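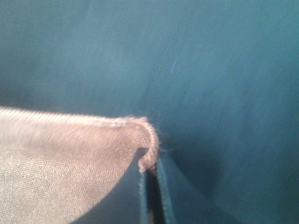 **Figure 4.** Teal-blue fabric, close view.

### 4.2 Do accession talks change domestic policy?

The usual claim is that a country in membership talks reforms faster than one left outside them. We are less sure. Of the 361 policy measures coded for this section, most that were credited to the talks had been drafted before any chapter was opened, and several were later watered down in committee with no reaction from the other side. Counting them as effects of the process seems generous.

Defenders of the claim point to the Datstead round, when four chapters were opened in a single session. But opening a chapter is a diplomatic act – it tells us little about what courts or customs offices do afterward. The Marwat index, which earlier work relies on heavily, scores a law on the day it passes and never looks at it again. When we rescored the same laws by whether they were enforced, the gap between candidates and non-candidates shrank to a size we would not want to build an argument on.

Officials' statements are weaker evidence still. Talk of a "new phase" appears in the Grikwood press archive before nearly every high-level meeting, including those that ended without a joint text. We therefore leave such statements out of the models in Section 5.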